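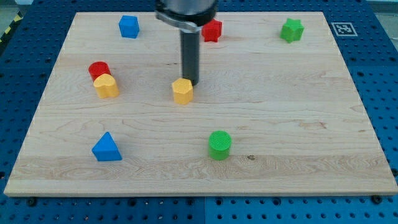 Shop Floor Talk > Automation and Robots > Success stories

Thread: Pusher arm on the sorting bench, a few months in

gumtree_fitter wrote:
Been meaning to write this up for ages and it's a wet Sunday, so settle in. I work at Dastska in Irdale. We refurbish early learning toys for libraries and kindies, and a big part of the job is loose pieces coming back in tubs, all colours and shapes mixed together, which have to go back into complete sets. Until August that was done by hand at one long bench, standing up, all day.

Now we've got an arm doing the first sort. No gripper on it, just a straight black rod pointing down, and it nudges the pieces across a maple board into groups. I was dead set on a gripper when we started and I was wrong! The rod doesn't care whether it's up against a star, a heart or a cube. It comes down beside the piece and shoves. We spent less time setting up the rod than we'd spent arguing about gripper fingers.

The bit I wanted to share is what it's done for the crew, because I reckon that gets skipped in most of these threads. Four of us used to rotate through that bench and everyone dreaded it. Now one person looks after the arm and the others are on inspection, cleaning and repairs – the work people put their hands up for. Kylie Tawhiri, who had the sorest shoulder in the building, is now the one who writes the push routines. She'd never touched anything like it before and she's flying.

Happy to answer anything.

McPhee_Mal wrote:
Good on you for posting. Devil's advocate though. A decent sorter with two hands can grab a fistful and have it done while your rod is still lining up on the first one. What's the rate?

gumtree_fitter wrote:
Slower than a person at full tilt, no argument. But a person isn't at full tilt after lunch, and it'll keep going through smoko. Our best full day so far was 2144 pieces, and the person looking after it got a fair whack of paperwork done as well.

tilly_b wrote:
Love this!! We've been looking at something similar for craft kits. Couple of questions if you don't mind. Why a wooden board on top of the pegboard? And do the pieces fall over when you push them?

gumtree_fitter wrote:
The pegboard is the base that everything gets fixed to, and it's brilliant for that, but small pieces catch on the holes when they slide. So the board went on top as a smooth surface, with a couple of black bolts at the near edge. Easy to swap when it gets scratched up, too.

Falling over, yes, sometimes. Push low and push slowly. The tip wants to be just clear of the wood. Kylie's rule is that if you can hear the piece move you're going too fast. Cylinders are the worst because they roll off to one side of the rod unless you're dead centre. Hearts are weird as well, they like to turn. She comes at them from the flat side.

Offcut wrote:
I'll be the grump. "The others are on inspection and repairs" is what we were told as well. Thirteen months later there were fewer of us on inspection and repairs. I'm glad your mate's shoulder is better, I mean that, but the real test is what happens when the next two people leave and management decides it doesn't need to replace them.

gumtree_fitter wrote:
Fair point and I won't pretend it isn't. All I can say is what we did here. Murray Fairweather is our site manager, and before anything was ordered we asked him to put it in writing that hours wouldn't drop on account of the arm. He did, and it's pinned up in the lunch room. If somebody leaves I'll come back and tell you what happened, good or bad.

Offcut wrote:
In writing is better than we got. Does it have an end date on it?

gumtree_fitter wrote:
It does. End of next financial year. We'll be asking again before then.

Offcut wrote:
Put it in your calendar.

k_tawhiri wrote:
Hello, the shoulder here. He told me I was famous so I made an account.

I'll back up most of what he's said, but he's left out that the first fortnight was rubbish. It shoved a green star clean off the board more times than I care to remember, and we had to stop and fish pieces off the floor. What fixed it was giving it less to deal with. If you tip a whole tub on the board it's hopeless. Spread a handful out with some space between them and it's a different machine. Two touching is fine if you get it to split them first – come in at the join, short push, back off, look again.

The other thing for Offcut. I was worried too. I'm 58 and I thought, here we go, they'll want some young bloke with a laptop. But what it needed was someone who knew the pieces, how they slide and which ones get mixed up, and that was us from the bench. I'd tell anyone in my spot to get in early and ask to be the one who learns it. Don't wait to be picked.

And I did get a pay grade out of it, which I had to ask for. Twice.

tilly_b wrote:
Kylie this is so helpful, thank you! The handful thing makes total sense. Did you use the marker tags for lining up the camera, or for the board?

k_tawhiri wrote:
They go on the pegboard just off the corner of the wood, so the camera can work out where the arm is relative to everything else. Keep them clean and flat. One of ours curled up at the edge and everything was out by a finger's width all morning, and I blamed the arm, poor thing.

McPhee_Mal wrote:
Still reckon a vibrating feeder with chutes would flog it on speed.

gumtree_fitter wrote:
On one shape, sure it would! We get new sets in all the time though, and a chute only knows the shape you cut it for. With this we added a new one last week and Kylie had it going before knock-off. Different horses.

McPhee_Mal wrote:
Yeah, I'll cop that. We run the same part all year at our joint. What are you running it on?

gumtree_fitter wrote:
Lusus, our own in-house thing, pretty basic. I'll ask Murray if I'm allowed to put the push routines up here.

tilly_b wrote:
Please do, following this one. Our trial board is getting cut on Tuesday.

Last post 2021-11-21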